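Pince à main Unov : le kit deux mains
Fiche équipement et aide au budget, mars 2025

Des doigts jaunes ajourés, un corps noir compact, une étiquette QR par unité : la pince Unov sert à enregistrer des gestes de tri et de rangement directement chez les gens, sans installer de bras robotisé. Nous l'utilisons depuis décembre chez Purkside et, franchement, on ne s'en lasse pas !

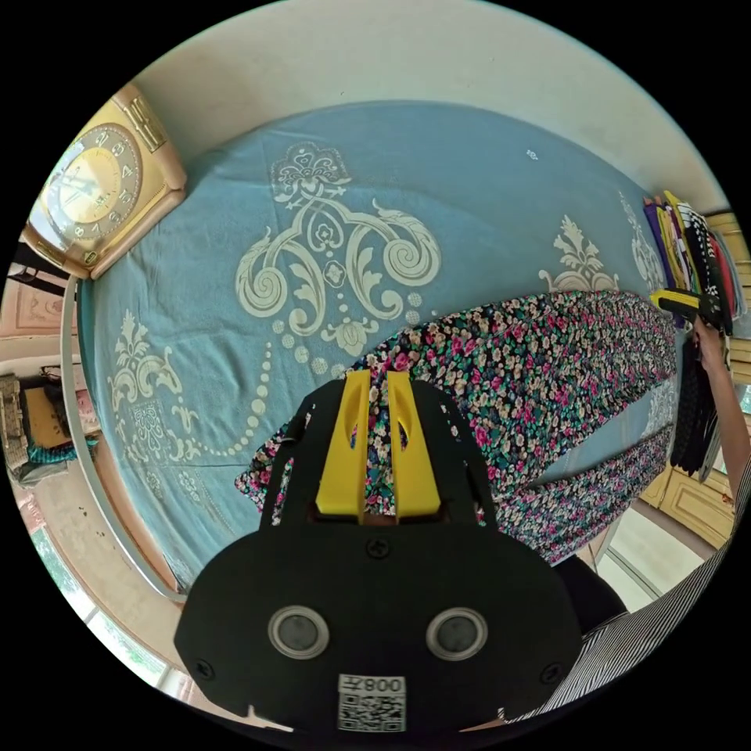
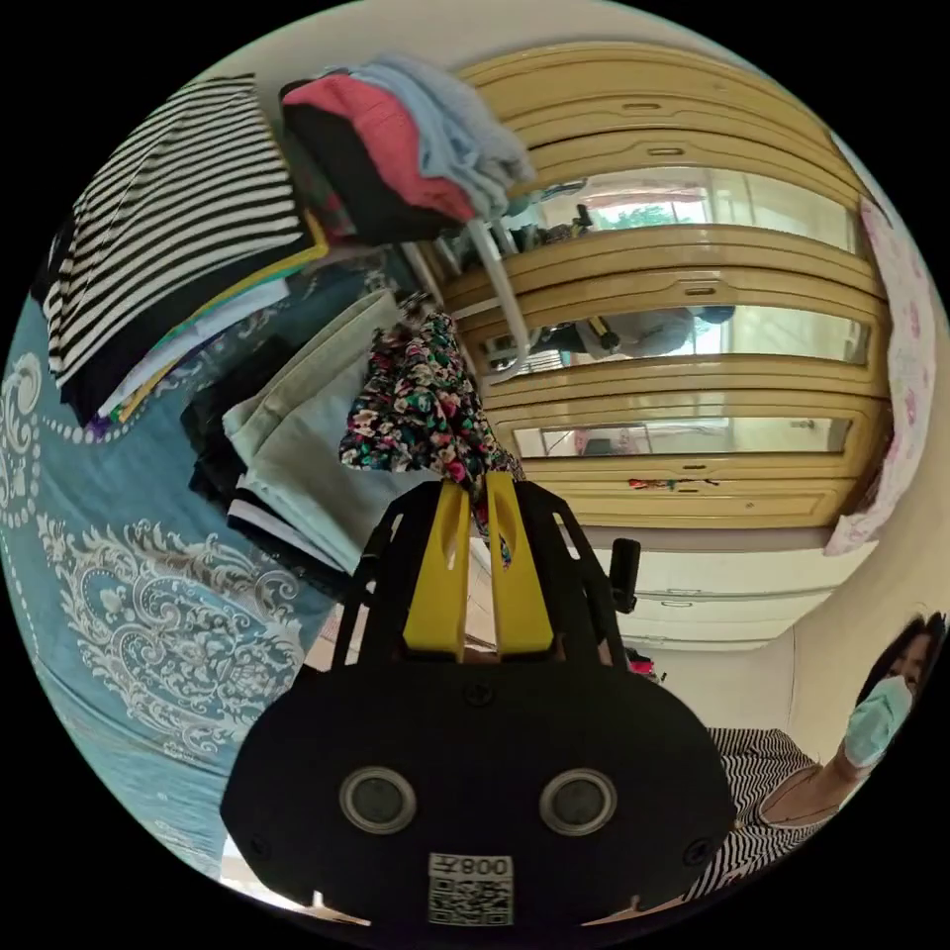 Vêtements et linge plié, dans une chambre.

Le textile est de loin ce que nous préférons lui confier. Un tissu fin glisse, se replie, cache la moitié de lui-même, et c'est justement dans ces moments-là que des doigts souples font une vraie différence. Les fentes laissent la matière se déformer autour de la prise, on serre sans écraser. Pour une chemise déjà pliée, prenez par la tranche du pli, jamais par le dessus de la pile (on l'apprend vite).

Ce que contient le kit
2 pinces à main, appairées à la livraison
8 doigts de rechange, jaunes
1 chargeur double avec son câble
1 mallette rigide, mousse découpée
1 jeu d'étiquettes QR vierges

Prix du kit : 592 € HT
Poignée seule, sans chargeur : sur demande
Référence catalogue : Unov, gamme Trumholm

Le prix surprend souvent dans le bon sens. Attention quand même à ne pas bâtir tout le budget là-dessus. Le matériel est la petite ligne du tableau ; la grosse, c'est le temps des personnes qui manipulent, puis le stockage et la relecture des séquences. Shiela Sison, qui a monté notre premier plan de collecte, avait prévu 70 heures de manipulation pour un seul type de tâche, et elle a bien fait de voir large. Comptez aussi le repassage et le repliage entre deux essais : dans notre tableau, ils ont leur propre colonne.

Combien de kits prévoir ?
Un kit par personne qui manipule. Partager une paire entre deux personnes paraît économique sur le papier, mais les réglages de dragonne changent à chaque passage et l'étalonnage est à refaire. À partir de quatre kits, ajoutez-en un de réserve. Nous en avons 9 en service et la réserve tourne tout le temps.

Doigts et pièces d'usure
Les doigts se démontent avec une petite clé fournie dans la mallette. Sur du coton ou du jersey ils tiennent très longtemps ; sur des fermetures éclair ou des boutons métalliques, beaucoup moins. Changez toujours les deux doigts d'une même pince en même temps, sinon la fermeture se décale légèrement et les petites prises deviennent capricieuses. Les jeux supplémentaires se commandent chez Soriano, qui les garde en stock.

Avant de commander, vérifiez
La place pour bouger les coudes : entre un lit et une armoire, ça se joue parfois à peu de chose.
La lumière. Une fenêtre en plein contre-jour complique la relecture, un rideau clair suffit en général.
Les miroirs et les surfaces brillantes, à signaler dans la fiche de lieu, avec leur position.
L'accord écrit des occupants, y compris pour les photos au mur et les objets personnels.
Une prise libre pour la charge, pas trop loin.

Et après, le robot ?
Les mêmes doigts se montent sur le poignet Trumholm, et c'est ce qui nous a décidés. Ce qu'on enregistre à la main se rejoue avec la même géométrie de prise, sans tout réadapter. Pour un projet qui démarre, commencez par les pinces et gardez l'achat du bras pour l'exercice suivant. Vous saurez alors quelles tâches méritent vraiment l'investissement, et lesquelles peuvent attendre.

Pour un prêt d'essai ou un chiffrage, écrivez à Selina Imhof, au service équipement de Purkside. Indiquez le type d'objets, le nombre de personnes et la durée prévue. Les kits de prêt partent avec des doigts neufs et reviennent dans la même mallette, chargeur compris.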